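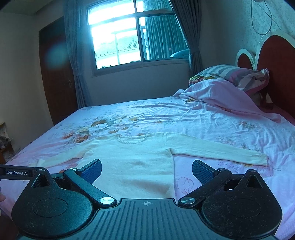 What is the best way to fold a knitted sweater so it keeps its shape in a drawer?

Lay it face up on a flat surface, bring each sleeve across the body, turn the sides in to the width of the neckline, then fold from the hem up in thirds and stop there.

The rest of this post is the detail behind that answer. I fold on the bed. A table gives a firmer surface, but most tables are too narrow for a sweater with both sleeves out, and mine usually has Rostyslav's tools on it. A bed takes the full span. Pull the sheet taut first and push the blanket and pillow up to the head end. A slack sheet moves with the knit and you end up folding both.

Orientation. I put the neckline away from me and the hem toward me. With the front facing up you can check the neckline ribbing, the cuffs and the lower front, where food and tea tend to land. Pale yarn shows everything. If there is a mark, the sweater goes to the wash pile and does not get folded. A stain that sits in a drawer through the summer is harder to remove in the fall.

Sleeves. Straighten each one from the shoulder seam to the cuff before moving it. Fold the sleeve across the chest at the shoulder, then turn it down so it runs parallel to the side. The cuff should finish short of the hem. If it extends past, make the turn at the shoulder sharper. Two sleeves stacked on the same line produce a ridge, so I offset them by the width of a cuff.

Body. Turn the sides in over the sleeves. Smooth outward from the center with a flat hand and do not pull at the ribbing, which stretches and recovers slowly. Fold up from the hem in thirds. For thick yarn use halves — thirds will spring open.

I started weighing things in June, when we moved the winter clothes into the Zerham drawers under the bed. The heaviest sweater I own is 783 grams. Folded in thirds it was too tall for the drawer, and folded in half it fit with the drawer closing freely. The drawer is 39 cm wide on the inside, enough for one thick sweater and one thin one side by side. I stack 2 high at most. Anything more and the bottom one comes out with creases across the chest.

Estíbaliz Lorente wrote to ask about rolling. I roll T-shirts and leggings. I do not roll heavy knits, as the outer layer of the roll is under tension and the neckline goes wavy. For a suitcase, where it only has to last a day, rolling is fine.

Hangers: no, for anything heavy. The shoulders grow points and the body lengthens. Fedir Prokopenko recommends folding the sweater over the hanger bar, and that works for light knits if the bar is thick. On a wire one it leaves a line.

Next I want to sort out the Doklow boxes on top of the wardrobe, which currently hold scarves, one ski glove and the manual for a kettle we no longer have.

Roksolana Levchenko

875 shares
2 comments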